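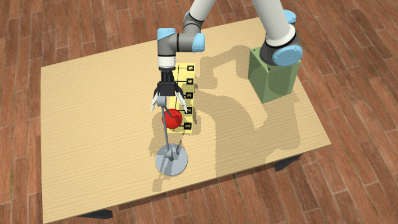
Figure 3. Table with light wood grain on a brick-patterned floor.

7. Setting up a shared household account

Both partners should be present for this section of the Prollance planner.

1. Open Household and select Add partner.
2. Enter each partner's monthly contribution.
3. Set a spending limit above which both must agree. The default is 300.

Note: Limits over 1000 require both passwords.

Caution – removing a partner deletes all shared notes.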